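Kitchen clear-out morning fills the bins at Petville

I went along to the Petville flats in July for the first of their kitchen clear-out mornings, and I came home and emptied two of my own cupboards before I'd even had lunch, so be warned, it's catching!

The idea is simple enough. Everyone who signs up picks one bit of the kitchen (a drawer, a shelf, that stretch of worktop where everything lands) and goes through it between breakfast and midday. Eight households took part this time. Jianguo Dai, who lives on the third floor and put the notices up by the lifts, told me he'd expected three at most and had only bought enough biscuits for that. There were no biscuits left when I got there.

What struck me was how little of it was food. I'd imagined ancient tins and bags of flour with things living in them, and yes, there was a bit of that, but most people seemed to start with the small stuff that wanders into a kitchen and stays. Old takeaway menus, dead batteries, medicine nobody could remember buying. Packaging, above all – boxes kept long after anyone wanted them. Out they went, into the bin with the wrappers and carrier bags.
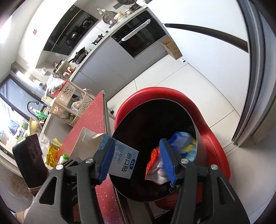 Jianguo Dai reckons the boxes are the easy part and the plasters are what you should worry about, as his own had gone so old that the sticky side wouldn't stick to anything. He now writes the month on every packet when he opens it, and he'd like the rest of the building to do the same. I said I'd try. I have already forgotten twice.

Medicines didn't go in the bins, by the way. There was a bag by the front door for tablets and syrups, and that went to the Toivonen chemist's on the corner, where they take them back over the counter. Jars and pans in decent shape were put on a table downstairs for anybody to help themselves, and I'm now the owner of a very nice Jema colander that I did not need. My husband has asked where it's going to live. Good question.

Not everyone was won over. One lady on the ground floor told me she'd kept her kitchen exactly as she liked it for years and wasn't about to start throwing things out to please a notice, and she gave me a cup of tea while she said it, so I can't complain. By midday the big bins in the yard were full to the lid, roughly 4 sacks more than a usual week, and the lids had to be held down with a brick.

The next morning of this sort will be at the Kullton end of the estate, starting at nine. Bring your own bin bags and put your name on the sheet by the lifts if you fancy it. Jianguo says there will be more biscuits.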